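Bread week is coming back to Undach!

We had such a good time last June that we're doing it all over again, only bigger. The old mill hall will be open from 10 in the morning, and this year there are 2 ovens going instead of one, so the queue for warm rolls should move a good deal faster (sorry again to everyone who stood in the rain). Bring your own starter if you keep one. We'd love to meet it!

Jolán Sipos is back with her sourdough table, and she has been working on a rye loaf with caraway and a little plum jam in the dough that had three of us fighting over the crust. She'll be showing how to shape it, how to score it, and what to do when it spreads out flat on the tray, as mine does every single time. Her recipe makes two small loaves and starts with 459 g of rye flour. Yes, she really does weigh it that closely.
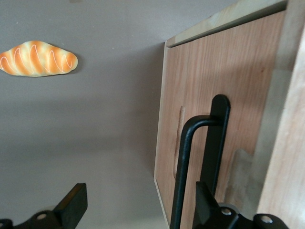
Photo: Plurkden newsletter

Children are very welcome, and there's a corner for the under-fives with toy food and picture books, next to the tea counter. Older ones can have a go at plaiting, which is messy and brilliant. Gál bakery is sending 200 poppy seed rolls for the Saturday-style breakfast, and the Tullel choir has promised us the harvest songs, including the very long one about the miller's goose.

If you can lend a proving basket or a big mixing bowl, please write your name on the bottom and drop it at the hall the evening before, any time after six. Aprons too, if you have spares!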